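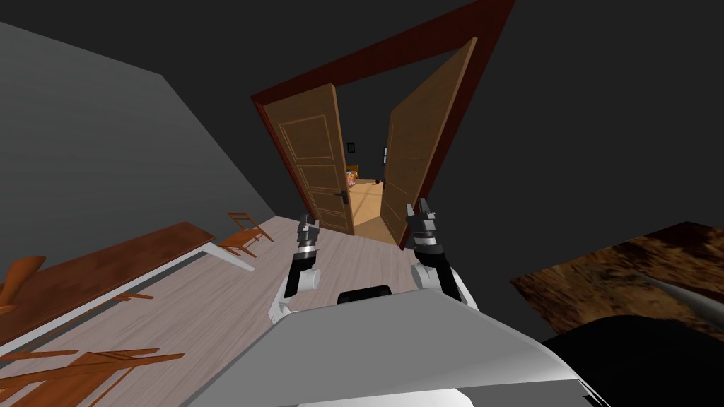 Hockey | Game Preview

Cirside goes to Prornport on Saturday for the third time this season, and the team still looks for its first win there. The two earlier visits ended 4-1 and 3-0 for the home side.

The problem for Cirside is the power play. It has scored only 3 goals in its last 20 chances, and two of those came in the same game, at home against Ceslow. The coaches changed the second unit during practice this week, and a right-handed shot will now play at the point.

Prornport has lost twice in a row but is still 8 points ahead in the standings. Its penalty killing is the best in the division, so the visitors will need to score more at even strength.

The game is at Oddsson Arena, where the last meeting was watched by 498 people. The puck drops at 7 p.m. Tickets are sold at the door from 6 p.m., and season passes from Ceslow are not valid for this game.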